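**Wirwood adds smoke curtain line for open stairwells**

July 6, 2021, Suvunmont. For immediate release.

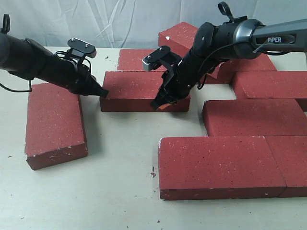
## New product: Skino

Wirwood today announces Skino, a drop-down smoke curtain for stairwells, atriums and elevator lobbies where a door won't fit. Stays rolled up in its headbox until the alarm panel calls for it. Then it drops under its own weight, no power needed.

Two widths at launch, 1441 mm and 3544 mm. Custom widths to follow in November. Side guides come in white or gray, other colors on request, allow extra time for those.

"Building owners kept asking us for something they dont have to look at all day," said Yu-na Jang, product manager. "Old buildings mostly. Open stairs, no room for a lobby."

## Fitting and service

Headbox fixes to concrete, block or steel. Not to drywall on its own. Controller is included, battery is not. One controller runs up to four curtains.

Existing Brunet series customers can keep thier current control wiring, but check the panel output first. Installer training is in Suvunmont, 100 places, booking open now.

## Contact

Press: Kalevi Ojala, Wirwood, ext. 1545
Orders and drawings: Jong-dae Shin, same number, ask for curtains

Data sheet on request. Price list to trade accounts only.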